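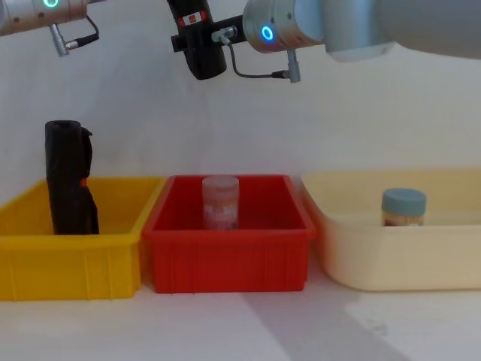
Coughlan is looking for two paid readers for its thriller list, and we would like at least one of them to be hard to please. We publish crime, spy and adventure novels, and last year 1,760 people sent us one. Most of the sorting comes down to three open plastic bins side by side on a white tabletop: no, ask for the rest, and argue about it. The third is the one we need help with. We can all spot a dud, and a really good opening chapter looks after itself. The books in between eat up the year, and we have got too many of them wrong.

**Reader, thrillers (two posts, part time, from home)**

You would be reading full manuscripts and writing a report on each. That is the whole job. There is no editing, no "building the brand", no posting about how much you love books. Of last year's submissions we asked for 226 in full, and we expect the coming year to look much the same, split between the two new readers and the two of us already here.

The fee for each reader is £1,884 for the spring round, paid in two halves. I won't pretend it is a living. If you have seen adverts that call this sort of work "a foot in the door", please read them with the same doubt you'd bring to a spy novel whose hero speaks nine languages. We have taken on one former reader as an editor in all our time, and that was Dela Gbeho, who would probably have got there without us.

**What a report looks like**

Two pages at most. Tell us what happens, including the ending. Tell us whether you believed it, and at what page you stopped. Then say whether we should publish it and be prepared to be disagreed with.

We do not want a score out of ten. We tried that for a year and every book in the building got a seven. We also don't want "pacy", "gripping" or "unputdownable", words that as far as I can tell mean the chapters are short.

A report can be rude about a book in private. It can't be rude about the author, and it has to be specific. "The middle sags" is no use to me. "Between the ferry and the second kidnapping she makes four phone calls and learns one thing" is a great deal of use.

**Things we are tired of**

You will meet all of these in your first week, so you may as well know our views.

- The retired agent with a cabin. Somebody always comes up the track to fetch him, and he always says no on page ten and yes on page twelve.
- Hackers who type quickly.
- A prologue in which an unnamed man is killed in the snow by another unnamed man, for reasons put off until chapter forty.
- Villains who explain shipping law.
- The twist that the narrator was lying. It can be done well. It is mostly done so the writer needn't fix the plot.
- Any sentence in which a country is described as "a powder keg".

None of these is a reason to turn a book down flat. Raimo Aaltonen's *Dokusbridge* has the cabin and the snow, and it is the best thing on our list. But a book that leans on them has to pay for them somewhere else, and your report should say where.

**Who should apply**

People who read a lot of thrillers and finish fewer than they start. You don't need a degree or a background in publishing. I'm not convinced either is a help, to be frank about it, and the sharpest reader we had came from a tyre depot. If you know a trade that crops up in these books (ports, nursing, insurance, the army, the courts), say so, as we get a lot of manuscripts by people who plainly do not.

You should be able to read two full novels a week and not hate the second one on the first one's account. You'll need to read on a screen. We don't print, and we can't lend you a tablet.

Writers may apply. You can't report on a book by somebody you know, and you can't send us your own while you are reading for us or for six months after. Brendan Keogh keeps the list of who has declared what, and he does check.

**Who probably shouldn't**

Anyone who thinks the genre is a guilty pleasure. Anyone who reads only one kind of it: if all you like is submarines, there won't be enough submarines. Anyone hoping to use a program to write the reports. We have been sent a few of those as samples already, and they thought every book was a tense exploration of trust and betrayal.

**How to apply**

Please don't send a CV. Send the following, all in the body of one email:

1. A report of no more than 600 words on a published thriller that other people like and you don't. Give away the ending.
2. One paragraph on a thriller you would defend in front of a hostile room. It needn't be respectable.
3. The last three novels you gave up on, and the page where you stopped.
4. A line saying how many hours a week you can honestly give us. Please take a bit off whatever you first wrote.

Write to Diarmuid Moriarty at the Coughlan office with "Reader" as the subject. He will answer everyone, though some of the answers will be short. We'll then ask a few people to report on the same unpublished manuscript, Declan Horgan's *The Cullance File*. Declan has agreed to this, knows what he is in for, and will not be shown your names. We pay for that trial report whether or not you get the post.

There is no interview in the usual sense. If we like the report, Diarmuid or I will ring you up and tell you that you're wrong about something in it, and see what you do. Giving way at once counts against you a little. So does shouting.

**Some questions we've had before**

*Do I get a credit in the books?* No, unless the author chooses to thank you.

*Do my reports decide anything?* Sometimes. Two readers saying no will nearly always sink a book. One reader saying yes, with good reasons, gets it another read. We have also ignored all our readers and lost money doing it – the Westo series, before anyone writes in to ask.

*Will the author see what I write?* Never the report itself. An editor may pass on a point, put more kindly.

*Is the deadline real?* Yes. This notice went up on 2024-01-31 and applications stay open for four weeks from then. Late ones will be kept for the autumn round, if there is an autumn round, and I would not plan a holiday on the strength of it.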